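Search this site Enter keywords

Can robots do chores yet? Sort of. Ataahua Merrick has 3 on the list for April — sorting, wiping, folding. The taped grid gives the arm squares to aim for.
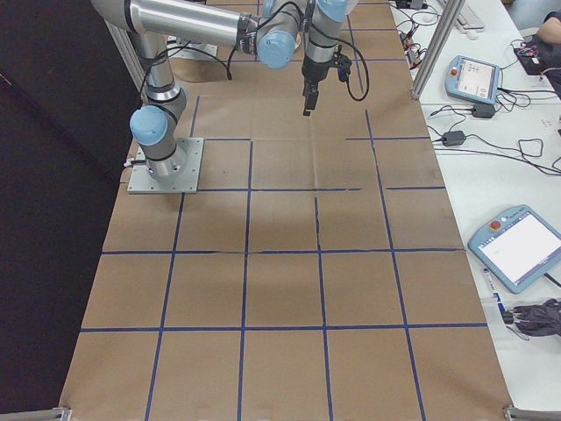 Skostarel Automation Club

Sorting first. Target is 180 picks, gripper straight down, no help. Folding is teh hard one, cloth never sits the same way twice. Falley wants shop-floor bins next.

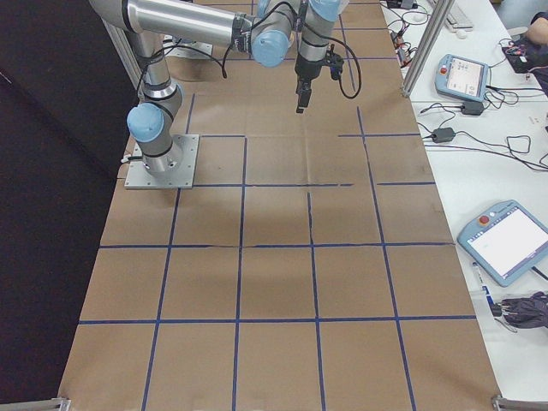 Will it do my laundry this year?
Not a full load. Maybe towels — ask again in 6 months.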